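Jobs > Garden and outdoor > Part-time

Saturday person wanted for a garden furniture showroom (and a bit of everything else)

Hello! I'm Vicente Montecinos and I run Trerka, a garden furniture shop on the edge of Mavport. We sell benches, bistro sets, loungers, fire bowls and far too many cushions, and I'm looking for somebody to join us from September, mainly on Saturdays, with extra hours in the spring when the whole town decides on the same morning that it needs a new patio table.

You'd be the fourth of us. My sister Ana does the books and the ordering, and Tikkanen does deliveries and anything involving a spanner, and I'm mostly on the shop floor talking to people about teak. I love talking about teak. You don't have to, but you should be able to put up with it over a cup of tea.

What would you be doing? Well, on a normal Saturday we open up at nine, wheel the display sets out onto the terrace, wipe them down and put the cushions on (if it looks like rain the cushions stay in, and we argue about whether it looks like rain). Then it's customers until we shut. Some people know exactly what they want and just need a hand getting it into the car. Others have a sketch of the garden on the back of an envelope and want to know if a corner sofa will fit next to the shed, and those are the ones I like best -- you get the tape measure out, lay it all down on the floor with chairs standing in for the fence, and an hour goes by.

You'll also help put together the flat-packed sets for display. The Ilteo range is the big seller this year and the dining set takes two people and a fair amount of patience, mainly over the bench, where the slats all look alike until you've got one in upside down. Tikkanen will show you how he does it. He has strong views on washers.

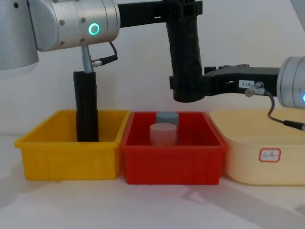

I'm not fussy about experience. If you've worked in a shop, a café or a garden centre then lovely, but I'd be just as happy with someone who has only ever sorted out their own balcony and enjoyed it. I do need you to be 18 or over for the insurance, and comfortable lifting one end of a table. A driving licence would be handy for the odd local drop-off, though we can manage without.

It does get cold! The showroom has a heater and the terrace doesn't, so bring a proper coat from October onwards. I'll give you a fleece with the shop name on it, which is warm but a rather startling green.

Hours and money, seeing as that's what you'll want to know. It's 7 paid hours every Saturday, with a lunch break on top, and we'd ask you to do a couple of weekday afternoons as well in April and May if you can fit them in. Pay is above the minimum wage and goes up after your first three months, and I'll tell you the figure when you ring so we can talk about it properly. You get staff discount from day one, on everything except the sale corner, and holiday pay like anybody else. We close for the week between Christmas and New Year and nobody has to think about parasol bases at all.

To apply, just send me a few lines about yourself, or pop in and say hello. A CV is fine but please don't spend your whole evening on it. What I'd really like is for you to tell me about a garden, yard or window box you're fond of and where you'd put a chair in it. One applicant last year wrote me a whole page on her gran's back step and she stayed with us right up until she moved away for college -- we still miss her.

I'll be asking people in for a chat and a trial morning (paid, of course) as the replies arrive, so sooner is better than later. Parking is round the back by the timber yard, and the bus stops right outside. If the front door's locked, try the terrace gate, and give it a good shove.

Vicente

Contact: Vicente at the Trerka showroom, Mavport | © Trerka Garden Furniture | Back to top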